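Home | Guides | Reviews | Laundry | Floors | Kitchen | Contact

How to test a laundry robot claim before you pay for it

Every May I get a fresh stack of mail asking whether a machine can fold clothes yet. My answer is still "some clothes, slowly, if you set things up for it." You can check this yourself in an evening.

Start with the sales video. Look for a cut between the pickup and the finished fold. The Oltel demo has 3 of them in one shirt. Ask for the uncut version, and ask if a person was steering.

Next, pick your test items. Skip the stiff white towel, which every seller loves. Use something dark and limp, with no clear edge to grab. Crumple it and drop it next to other fabric – a quilt is good, the busier the better.
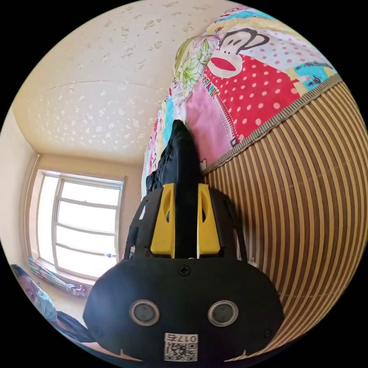
Now write down four things for each try: did it get hold of the right piece, did it pick up one layer or several, did it find a corner, and how long did it take. Count a try as failed if you had to step in. The seller will want to call that "assisted." Don't.

My own run with the Skundurix arm was 125 tries. It finished 58 without help. Grerkness wanted $2,000 for a similar setup, and I sent it back.

Last, move the test to another room with different light and do it all again. A machine that only works on its own table is a very expensive table. If the numbers drop by half, keep your money and fold the shirts.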